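Foro Trurimik › Cocina pequeña › ¿Hornito de sobremesa o freidora de aire?

prunonia_50
Tengo 50 cm de encimera y una paciencia parecida. ¿Hornito o freidora de aire? Somos dos y un gato con opiniones.

caldo_corto
Hornito, siempre. En la freidora caben cuatro croquetas y un disgusto.

Fetham
No estoy de acuerdo. El hornito tarda 9 minutos en calentarse y limpiarlo es una penitencia. Con la freidora ceno en 30, fregado incluido.

caldo_corto
Fetham, tú llamas cenar a unos nuggets.

Fetham
Nuggets con ensalada. Un respeto.

salem_horneado
Llevo 5 años con hornito y lo único que pido es que la bandeja sea de borde alto – las planas dejan el jugo del pollo en la resistencia y el humo en casa del vecino. La rejilla, aparte, para las tostadas.

prunonia_50
¿Y pizza? ¿Cabe una entera?

salem_horneado
De las medianas, si no le tienes cariño al borde. Hasta 9 porciones de lasaña también he sacado, aunque las últimas eran más bien esquinas.

Fetham
Esquinas quemadas, lo mejor de la lasaña. Te doy medio punto.

salem_horneado
Lo apunto. Dejo dos fotos.

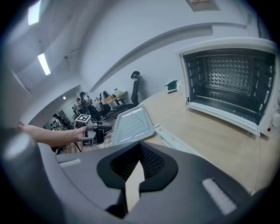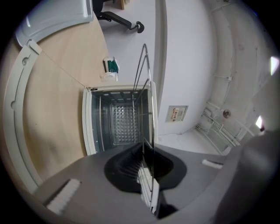

La bandeja y la rejilla, en la primera.

prunonia_50
Me voy a medir la encimera otra vez, por si ha crecido.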